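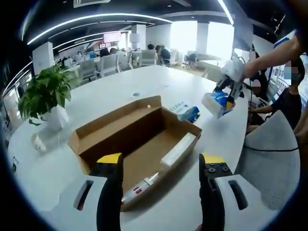

12/06/2025

I promised a few people I would write up our house rules for packing demonstrations, and then I kept putting it off, partly from laziness and partly because the rules kept changing under me. They've held still for a few weeks now, so I'm going to get them down before somebody (probably me) starts fiddling again.

For anyone new to the blog, I work on the Pladholm packing set at Nenstead. People pick up hand-held grippers, put ordinary household things into cardboard boxes, and a robot policy gets trained on the recordings. I've had desk jobs that were far less fun. You do get strong opinions about cardboard, though, and my family has asked me to keep those away from the dinner table.

When I joined in March there was a document with 28 rules in it. I read every one on my first morning and by lunch I could remember maybe four. It was a lovely document! Somebody had put real thought into it. But half of it was about file naming, which the software does for us now, and the part about how to open and close your hand was on page three, between a paragraph on battery storage and one on who to email about parking. Sanaa Ouazzani and I sat down with it in the spring and cut it down to what a person holding a gripper needs to have in their head, and moved the rest to a page you can look up when you need it.

So, the ones that survived.

Start open. Every episode begins with the fingers fully open and clear of anything you might knock. I used to start with mine half closed because it felt more natural in the hand, and then when we looked at the first batch side by side you could tell which ones were mine without checking the name. The policy doesn't need to learn my habits. Open, hold still for a breath, go.

Move at the speed you'd use to pack something for a friend. That's Sanaa's wording and I've never managed to improve on it. People new to the work go very slowly, like they're handling a bird's egg, and people who have done it all week go like they're late for a train. Both kinds are hard to use. If I catch myself rushing I put the gripper down and get some water.

Don't rescue with your fingers. If the thing tips over or slides off, you recover it with the gripper or you end the episode and mark it. Your bare hand does not come in and set things straight. I find this one painfully difficult, I'll admit. Forty-odd years of catching things before they fall is a lot to train out of a person. 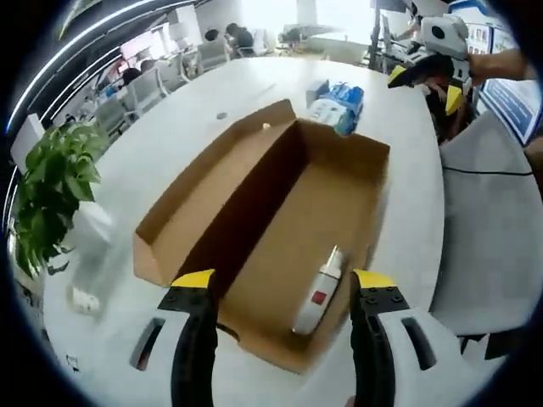

Then there's the one about corners, which we argued over more than all the others put together. The old document said every item should be placed squarely in the middle of the box. I understand why, it makes the results look tidy and it makes them easy to score. But real boxes get packed into the corners, and things go in at an angle, and a bottle ends up on its side because that's how it fits. So our rule is now that you vary where things land, on purpose, and you write down only whether it ended up inside with nothing sticking up past the rim. Salehi, who looks after the training side, was against this for a while and then came around, and I'd like it noted somewhere public that I brought cookies to that meeting.

Soft packages get their own rule. A packet of wipes or tissues will let you squeeze it as hard as you like, and it'll forgive you for it, and so people squeeze. Then they move on to something with a thin shell and squeeze that too. Close until it's held, lift a little, check, and carry on. If it slips, that's worth keeping in the set as long as you mark it as a slip. Please do mark it. I spent most of one afternoon going back through recordings looking for slips that people had been too embarrassed to tag, and there's no shame in any of them, I have plenty of my own.

Leave the surroundings be. Plants, chairs, people at their desks, daylight coming and going, all of that can stay. The old rules wanted a bare backdrop, and a bare backdrop is fine if your robot will spend its life in front of one. What we do insist on is asking. Anyone working within view gets told before we start, they can say no, and faces are blurred before the recordings go anywhere outside the team. I'd put that rule first if I were ordering them by how much I care.

If two of you are at the same table, agree out loud who goes first. It sounds like something you'd tell kindergartners, I know. But two people reaching for one carton with a gripper each is a good way to crack a finger pad, and the pads take longer to reorder than you would think. We say "mine" and "yours" like a pair of tennis players.

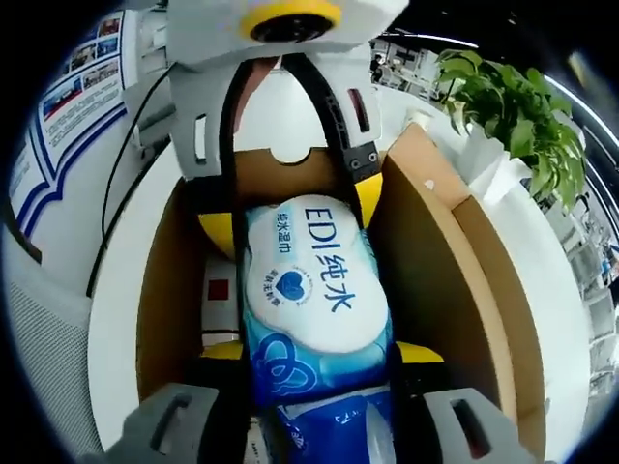 Wet wipes in the carton, fingers open on either side.

Stop at 200 episodes a day. We don't have a clever study behind that number, it's simply where our wrists start to complain and our notes get sloppy. Korkora, the group we share results with, stops sooner than we do and I think they may be the sensible ones. I'd like to bring ours down in the new year.

And the last one, check five at random before you go home. Watch them all the way through, with the sound off and your phone in a drawer. You'll see things you had no idea you were doing. I found out that I tilt my gripper to the left whenever I'm talking to someone, which has made me a quieter colleague.

We're at 2,539 accepted episodes as of this morning and the goal is 3,000, so there's a good stretch of packing ahead of us yet. I expect a rule or two will change along the way. The one I'm least sure of is the slip tagging, because we lump together "slid a little and was caught" with "landed on the floor," and those feel like different animals to me. If you do this kind of work and you've found a way of splitting them that people will really stick to at four in the afternoon, write to me, I'd love to hear it. Sanaa wants three categories. I want two. Salehi has asked for a number from zero to one and has been told to go and get a coffee.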